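Notes from a call with Tia Entwistle, typed up fast before I lose them. She runs data collection for the kitchen tasks at Holroyd, over in the Durkstead building. We talked for most of an afternoon in May, her end noisy, mine worse.

First thing I asked was what a good day looks like. "Boring," she said. "A good day is when I can't remember any of the episodes." An episode being one try at one task, start to finish, somebody driving the arm by hand and the whole thing saved. Pick up the mug. Put the strawberry in the bowl. Then reset and go again.

She got into it sideways. Was doing scheduling at Nunley, filled in for an operator who was out sick, and stayed. "I was slow. I was really slow. But my slow ones were clean, and they kept them."

How long does a shift go? Operators do 2 hours on, then they swap, no exceptions. Past that the hands get lazy and it shows up in the data. "You start cutting corners on the approach. You come in at the same angle every time, it's the angle that's comfy for you. And the model learns your bad wrist."

Target for one shift is 30 keepers per task. Keepers, not tries. She wouldnt give me the ratio, said it depends who's driving and whether they had lunch.

I asked about resets, because I figured that was the dull part. Wrong. She talked longer on resets than anything else. The table has to change between episodes, and people are terrible at random. "Ask someone to scatter toys and they make a nice picture. Everything upright, everything spaced out. Real kitchens aren't like that. Knock the mug over. Leave the ketchup on the plate." They tried printed layout cards for a while, 21 of them, shuffled. Worked fine until everybody knew the cards by heart and started setting up the easy ones a bit too close to the arm.

So now it's a rule of thumb. Move the big stuff once a session, move the small stuff every time, and don't tidy.

Why toy food? Cheap, washable, doesn't rot. Also the colors are strong, which she called a blessing and a trap. An early policy of theirs did great on anything red and pretty much ignored the rest. "We thought it understood strawberry. It understood red." They went back and collected a whole new batch with the instructions mixed up.

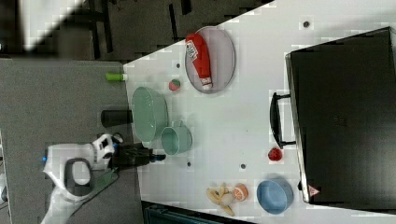
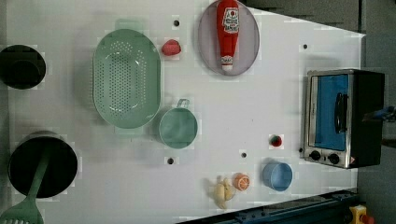 Play food and dishes on the white table, Durkstead.

Failures, do you keep them? Some. Drops where the operator recovers, yes, always, those are gold acording to her. Drops where the operator swears and gives up, no. She'd like more recoveries and has thought about asking people to fumble on purpose, but staged fumbles look staged.

On that last point there's some disagreement. Homcombe, who read a draft of this, wrote back that staged fumbles are fine as long as you label them, and that his group got more out of one week of deliberate bad grasps than from a month of careful ones. He also thinks the 2 hour limit is too generous and would cut it in half. Tia's answer, by text: "He can come do the resets then."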